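Home Services Guidance Projects Contact
Search this site Enter keyword Go

How to Prepare a Dwelling for an Air Leakage Test

Updated 6/27/24

This guide sets out the steps a site manager should complete before the testing engineer arrives. It applies to new houses and apartments, including units handed over with appliances in place.
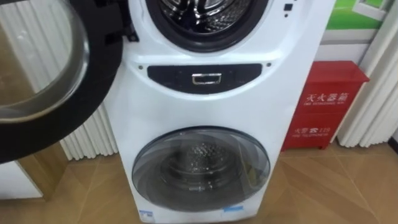

Stacked laundry unit, bedroom
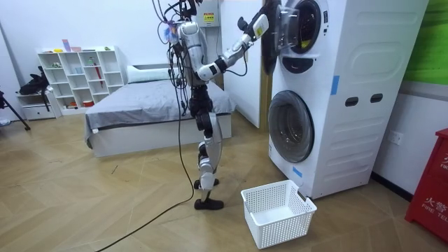 Step 1. Confirm that the building envelope is complete. All external doors, windows and loft hatches must be fitted, with their seals in position.

Step 2. Inspect service penetrations. Check pipes and cables behind kitchen units, bath panels and laundry appliances. Gaps of up to 20 mm may be closed with Fletano flexible sealant. Larger openings require a rigid backing before sealing.

Step 3. Fill all drainage traps with water. Where an appliance has not been connected, cap the waste pipe.

Step 4. Close external doors and windows and wedge internal doors open. Trickle vents should be closed. Mechanical ventilation must be switched off and its terminals temporarily sealed.

Step 5. Send the drawings and the calculated envelope area to the testing office at least four working days before the visit. Projects of over 2000 square meters require a separate test plan.

Step 6. Keep the power supply available throughout the visit. No person may enter or leave while readings are being taken.

Temporary sealing must be recorded on Form 17 and removed once the engineer has signed the sheet. Questions on this procedure should be addressed to Kamol Yimyam, Technical Services, Suwannarat.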